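Das Protokoll gehört an den Anfang der Sitzung

Von Remzi Eren

In unserer Hausgemeinschaft wird seit Januar anders protokolliert als vorher. Der Anlass war banal. Wir hatten im Herbst zwei Stunden lang über die Erneuerung der Klingelanlage gesprochen, und vier Wochen später gab es drei Fassungen dessen, was beschlossen worden war. Die Firma Tekin hatte ein Angebot über 2.079 Euro geschickt. Ein Teil der Eigentümer meinte, wir hätten es angenommen. Ein anderer Teil meinte, wir hätten ein zweites Angebot verlangt. Im Protokoll stand: »Klingelanlage wird weiterverfolgt.«

Dieser Satz ist nicht falsch. Er ist nur unbrauchbar, und er steht in dieser oder ähnlicher Form in fast jedem Protokoll, das ich in sechzehn Jahren Vereins-, Haus- und Büroleben gelesen habe. Etwas wird weiterverfolgt, geprüft, zur Kenntnis genommen oder bei Gelegenheit wieder aufgegriffen. Wer so schreibt, ist meistens nicht faul. Er sitzt drei Tage nach der Sitzung vor seinen Notizen und weiß es selbst nicht mehr genau.

Ich halte das nachträgliche Protokoll deshalb für einen Fehler im Verfahren. Es verlangt von einer einzelnen Person, allein und aus dem Gedächtnis etwas festzustellen, was die Gruppe hätte feststellen müssen. Wenn die Gruppe sich nicht einig war, kann auch der sorgfältigste Schriftführer keine Einigkeit herstellen. Er wird ausweichen. Das Passiv hilft ihm dabei.

Bei uns liegt der Text jetzt vor, bevor die Sitzung beginnt. Zu jedem Punkt der Tagesordnung steht ein Beschlussentwurf, mit Betrag, zuständiger Person und Frist. Diskutiert wird über diesen Entwurf. Wer etwas anderes will, muss sagen, welches Wort geändert werden soll. Am Ende des Punktes wird der Satz vorgelesen und abgestimmt, und damit ist das Protokoll zu diesem Punkt fertig.

Die Einwände

Der häufigste Einwand lautet, man nehme auf diese Weise das Ergebnis vorweg. Wer den Entwurf schreibt, hat Macht. Das stimmt, und ich will es nicht kleinreden. Die Verwalterin, die einen Betrag in den Entwurf setzt, verschiebt die Diskussion in Richtung dieses Betrags. Nur hatte sie diese Macht früher auch, bloß eben hinterher, als keiner mehr widersprechen konnte. Mir ist es lieber, ich sehe den Satz, solange ich noch dagegen stimmen kann.

Der zweite Einwand kam von meiner Nachbarin, die früher bei Plemasia im Einkauf gearbeitet hat. Dort, sagt sie, habe es Vorlagen für alles gegeben, und am Ende habe man nur noch Vorlagen abgenickt. Auch das kommt vor. Ein Entwurf, den alle durchwinken, ist aber wenigstens ein Entwurf, dessen Inhalt man später nachlesen kann. Gegen Gleichgültigkeit hilft keine Protokollform.

Schwerer wiegt für mich der dritte Einwand: Manche Gespräche haben noch kein Ergebnis und sollen auch keines haben. Als wir zum ersten Mal über die Dämmung der Nordseite sprachen, wusste niemand, was er wollte. Für solche Punkte schreiben wir »Aussprache« in die Tagesordnung und protokollieren nichts außer dem Termin, zu dem jemand einen Entwurf vorlegt. Das Wort »Aussprache« war umstritten. Einige fanden, es klinge nach Ehekrise.

Was sich praktisch geändert hat

Der Text steht während der Sitzung offen auf einem Bildschirm, und Änderungen werden sofort eingetragen. Man braucht dafür keine besondere Ausstattung, ein Rechner in erreichbarer Nähe und eine Steckdose reichen aus.

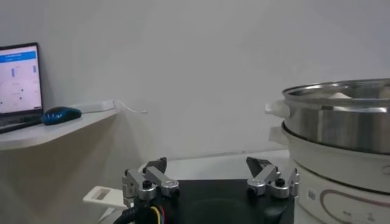

Was noch nicht funktioniert

Die Zuständigkeiten bleiben ein Problem. In einen Entwurf lässt sich leicht ein Name schreiben, und in der Sitzung nickt der Betreffende dann auch. Erledigt ist die Sache damit nicht. Die Anfrage bei Stistwood wegen der Kellertüren liegt seit drei Monaten bei demselben Eigentümer, sauber protokolliert, mit Frist. Beim nächsten Mal wird wieder ein Satz dazu im Entwurf stehen, diesmal mit einem anderen Namen.

Ungelöst ist auch die Frage der Abwesenden. Sie bekommen die Entwürfe vorab und könnten Änderungen schicken, tun es aber selten. Im Frühjahr hat einer hinterher gegen eine Rechnung über 296 Euro protestiert, die wörtlich so im Entwurf gestanden hatte. Wir haben sie trotzdem bezahlt. Die Klingelanlage ist übrigens bestellt, beim ersten Anbieter und zum ursprünglichen Preis.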